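Subject: Re: right arm drifting low over the tray
List: Taltetti cell users
Date: Thursday, May 7, 2026

The bench at Trirnberg wrote:

> After we swapped the cable on the right arm, the gripper comes in
> about a finger width low when it goes for a plate on the tray. Left
> arm is fine. We re-ran the zero routine twice, same result both
> times. Is this a joint problem or should we be looking at the camera?

Check the cable before either of those. We had the same fault in January after replacing ours. The new cable was clipped too tight between the base and the first link, and it pulled on the arm whenever it reached across the table. The zero routine won't show it, as the arm is folded when it runs.

What we do now:

Power down and open every clip on the white link. Start again from the gripper end and leave a loop there big enough that the wrist can turn all the way both ways. Then work back to the base. Ours needs 37 mm more slack than the Werkstead sheet gives.

Run the reach at low speed with the tray in place. We use a brown tray with three plates and put an old baking sheet next to it for the left arm, so both arms are out over the table at once.

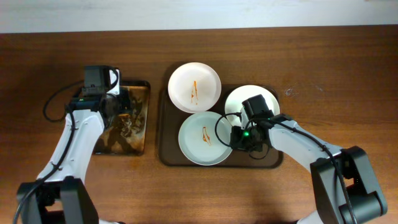

Both arms out during the reach check, green lights on at both grippers.

Plates with a bit of sauce on them are fine for this. Don't use clean ones only, the camera settings that work on plain white may not hold on a marked plate.

If it is still low after that, look at the base screws. Two of ours had backed out after 174 hours. We tighten all 4 and repeat the reach, then log the height at the far corner of the tray.

I would leave the camera mount alone until you have done both. Moving it means a full recalibration, and that can take up to 200 cycles.

The Hong cell has the older clips, so the slack figure won't apply there.

Can you post your height readings before and after? Left arm too, please.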